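Up too early again, thinking about square feet. We saw the corner unit in Wuranley for the second time and I still can't decide if I love it or if I'm just tired of looking. Top floor, 1253 square feet, 2 bedrooms, a balcony that gets the sun until supper (so says the listing, and it was pouring both times we went). The kitchen is small but the pantry is huge! 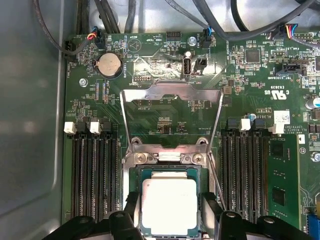 The monthly fee is what keeps me awake. It went up in February and Meirion Gittins, the agent, got very interested in his shoes when I asked if it would go up again. I want the minutes from the last few owners' meetings before we sign a thing, and I told him so, nicely.
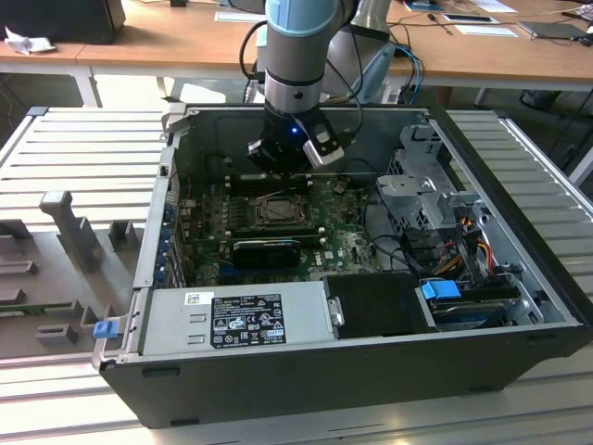

Wuranley, 1 May 2024

Back from visit three. Ita came along with her tape measure and went straight for the closets. Our bed fits in the big room if we give up one nightstand, and the desk can go under the window in the little one. I stood out on the balcony for ages listening for the road. You do hear it, a sort of hum, but I've slept through worse on Hou Street.

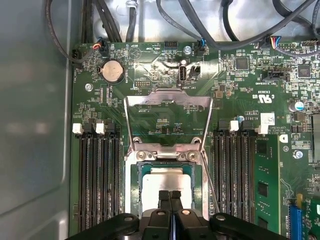
Lucyna thinks we should offer under asking and stop being so polite, seeing that the place has sat there for 5 months and the sellers have already bought elsewhere. She would go 2000 lower than the number I had in mind, and she'd ask for the washer and dryer on top of it. I said I'd sleep on it, ha.

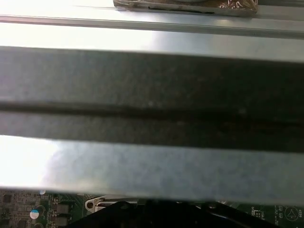 Windows next. I want them looked at properly before any offer goes in, the bedroom slider most of all, because it stuck halfway and I had to lean on it with my hip. Its track is a long dark groove like the one in the gray metal bar in the photo, only ours has a decade of grit packed in it. Maybe a good vacuuming would do it, maybe it needs new rollers. Ita votes rollers. I'm calling Meirion after lunch about the minutes, and then I'm going to look up moving vans even though I promised I wouldn't.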